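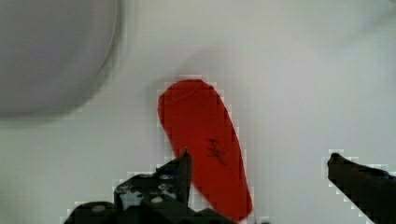

Un objet rouge entre les deux doigts de la pince, vu depuis le poignet du robot. Photo : Movidari

Movidari a mis en ligne lundi une nouvelle version de Laur, son logiciel de commande pour les bras robotisés de petite taille. La mise à jour concerne surtout le moment qui précède la saisie, quand la pince est déjà descendue près de l'objet mais que les doigts ne sont pas encore fermés.

Jusqu'à présent, Laur calculait la position de l'objet une seule fois, avant la descente du bras. Si l'estimation était fausse de quelques millimètres, un doigt touchait l'objet avant l'autre et pouvait le pousser ou le faire tourner. La nouvelle version continue de regarder l'image de la caméra du poignet pendant toute l'approche, et elle corrige la trajectoire jusqu'à la fermeture.

Cette correction est confiée à un module séparé, nommé Viro. Il cherche le contour de l'objet dans l'image, le compare avec la position des deux doigts et demande au bras un petit déplacement latéral lorsque l'objet est plus proche d'un côté que de l'autre. Le module travaille avec une image de faible résolution, ce qui permet de l'utiliser sur un ordinateur sans carte graphique.

« Nous avons choisi de garder des images assez pauvres, avec des bords en escalier, parce que c'est ce que reçoivent beaucoup de nos utilisateurs », explique Ashton Dunstan, responsable de la perception chez Movidari. « Un contour grossier suffit pour centrer la pince. Pour reconnaître l'objet, c'est une autre question. »

L'équipe a préparé la version avec 1698 essais de saisie, réalisés sur une surface claire avec des objets de formes irrégulières. Près de 1000 de ces essais ont servi à régler le module, les autres ont été réservés à l'évaluation. Movidari n'a pas publié le taux de réussite, et indique que les résultats détaillés seront disponibles en novembre avec la documentation technique.

Certaines limites sont déjà connues. Les objets transparents restent difficiles à détecter, et une ombre très marquée peut encore être prise pour une partie de l'objet. Dans ce cas, le logiciel peut arrêter la descente et demander une confirmation à l'opérateur. Le seuil qui déclenche cet arrêt est réglable, mais la société conseille de ne pas le modifier pendant les premiers jours d'utilisation.

Les fichiers de configuration de la version précédente restent compatibles. Les utilisateurs d'Irik, l'outil de planification de la même société, devront cependant installer les deux mises à jour ensemble, car le format des messages échangés entre les programmes a changé. Un script de conversion est fourni pour les trajectoires enregistrées.

Le téléchargement est gratuit pour les clients qui possèdent une licence en cours. Une version pour les établissements d'enseignement est en préparation, sans date annoncée.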